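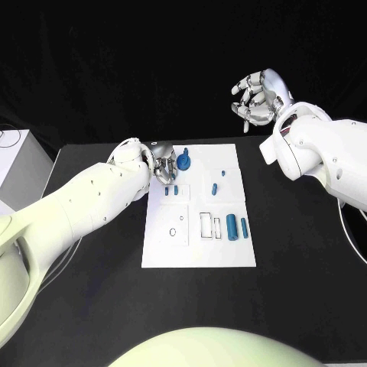 Ticket 1163: Rankings data page shows wrong student total

Status: Closed
Product: Venar course and statistics pages
Site: Eltania University, public website
Priority: Normal
Opened: 21 Dec 2019

Summary

The "Facts and rankings" page on the public site gives a student total that doesn't match the return we sent in for the national league table. The page says 1,163 postgraduates. The signed-off return says 1,600. The difference is 437. The undergraduate line is correct, and so are the staff lines.

Steps to reproduce

1. Open the Facts and rankings page while logged out.
2. Scroll to "Students by level".
3. Compare the postgraduate line with the signed-off return in the shared folder.

Expected: 1,600
Shown: 1,163

Already tried

Cleared the page cache. Republished the page. Looked at it in a second browser and on a phone. Same number each time. The preview inside the editor also shows 1,163, so it doesn't look like a cache fault.
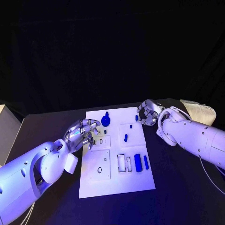
Selorm Owusu

I've picked this up. The page doesn't hold the number itself. It reads from the Gillik export, which runs overnight and writes one row per course. Venar then adds up the rows by level.

The export file has 206 course rows in it. Please can you tell me how many postgraduate courses should be in there, and whether any moved department this year? If a course code has changed and the old code is still in the lookup table, the row is dropped without an error. We have seen that on another site.

I also need to know if the press office has quoted the figure anywhere. The rankings story on the news page uses the same block, so it will have picked up the same total.

Please don't type the right number over the top for now. The block will go back to the wrong one at the next overnight run, and it makes the log harder to read.

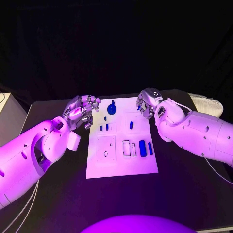 One more thing from the log. The export finishes without errors, but the file is smaller than the one from April. I compared the two. Every course code starting with YK is in the April file and none of them are in the current one. Those look like the Yakubu School of Health courses. Did the school change its prefix?

If it did, I can add the new prefix to the lookup table from this end. I would need the list of old and new codes in a spreadsheet, two columns, no merged cells. The export has a limit of 200 characters on the course title, so any long joint titles should be checked as well. A title over the limit pushes the rest of the row across by one column, and the headcount is then read as blank.

Status changed to: Waiting for customer
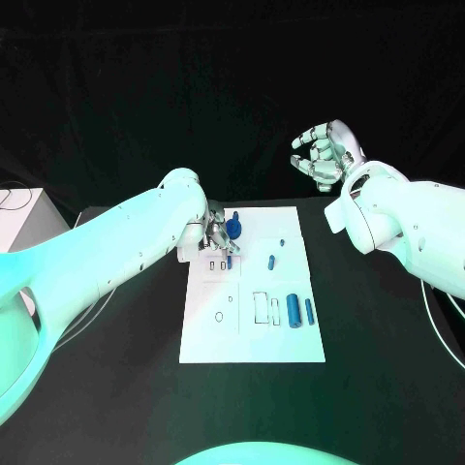

Siyabonga Fourie: Yes, the prefix changed over the summer. All the Yakubu courses went from YK to YH when the school took over the nursing programmes. We were told the lookup table would be updated as part of that work, so I didn't think to check it. Spreadsheet attached, two columns as you asked. There are no titles over the limit.

The news story does use the same block. The press office has taken the paragraph out until this is fixed. The league table itself is not affected, as the return was sent from the student records system and never went through the website.

Could you also look at the "International students" line? It has gone down since April and I suspect the same courses are missing from it.

Selorm Owusu: Thanks. I've loaded the new codes and run the export by hand. The postgraduate line now reads 1,600 in preview and on the live page. The international line uses the same rows and has gone up too, but I don't have your figure for it, so please check it against the return before the news paragraph goes back.

I've left the YK codes in the table, marked as retired, so the pages for earlier years still add up.

Siyabonga Fourie: Both lines match the return. The paragraph is back on the news page. Happy for this to be closed.

Status changed to: Closed
Resolution: Lookup table updated, export re-run
Linked request: Show a warning when the export drops a row (open)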